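The Mouse Stays
By Indira Pinto

Kavitha Shetty has been sorting other people's workrooms for long enough to know that it is never the big things that cause trouble. Shelving finds a wall and stays there. Work tables end up where the light is good. It is the small stuff — the cables, the adapters, the box saved in case something has to go back — that creeps in and settles, and by the time anyone looks up there is no place left to put down a cup of coffee.

I spent a long morning with her in Latthorpe in April, and she talked nearly the whole time, which suited me fine. Her first rule is to clear one table all the way and then put back a single thing, the one you reach for most. Quite often that turns out to be the mouse. She is fond of a mouse with a cord, as it happens, and says she has replaced 32 lost wireless ones over the years for clients who were quite sure they had left theirs right there.

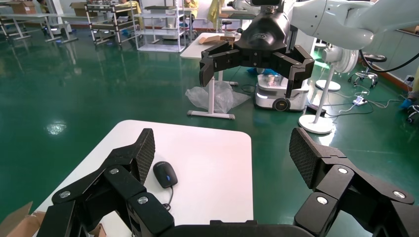 A corded mouse on a white table, with plenty left to sort in the room behind it.

Cardboard is her next subject, and she could go on about it happily until supper. Flatten it the day it arrives, she says, and don't let it live on a table, where a flat piece will sit for 200 days looking useful. Plastic bags go out the same afternoon. Power strips she likes up off the floor, screwed to the underside of a table if the owner will stand for it, with each cord tied back to its proper length.

Her old business partner, Jayanthi Kurian, favors labels on everything, and the two of them have been arguing about it pleasantly for years. Kavitha will allow three labels to a room and keeps the roll in her coat pocket.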